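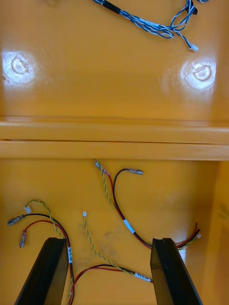 Magdalini Tsoukalas wrote in to say that I'd left out the mold itself last time, and that an article on injection molding with no word on draft angles is like a bread recipe with no oven. Fair enough! So I've rewritten the whole entry, and draft gets its own section now.

**Injection molding** is a way of making plastic parts by pushing melted plastic into a closed metal mold, letting it cool and popping the part out. I fell for it at a shop called Vetico in Rasendale, where I swept floors one November and spent far too long watching the presses open and shut (they have a rhythm, you stop hearing it after a while, and then you miss it at home).

## The cycle

Plastic pellets drop from a hopper into a heated barrel. A big screw turns, melts them and shoves the melt forward into the mold, which is held shut by a clamp. Most molds have 2 halves, and the line where they meet shows up on the part as a thin ridge called the parting line. Go and look at a bottle cap or a toy brick, you'll find one!

## Draft

Walls that are perfectly straight grip the mold as the plastic shrinks. So designers lean them a little, and that lean is the draft. Textured walls need more of it than shiny ones. Polyxeni Liapis taught me to check it with a flashlight held low along the wall, and I still do it that way.

## What goes wrong

- **Sink marks:** small dips over thick spots, which cool last.
- **Flash:** a thin skin of extra plastic squeezed out at the parting line.
- **Short shots:** the mold never filled all the way.
- **Warping:** one side shrank more than the other.

## Cost

The mold is the expensive bit. For a run of 100 parts I'd look at casting or printing first. At over 1000 the sums start to look friendlier, though it depends a lot on the shape. The Antoniadis shop in Cenitz keeps its old molds oiled on a shelf, and I've seen one go back into a press after 11 years.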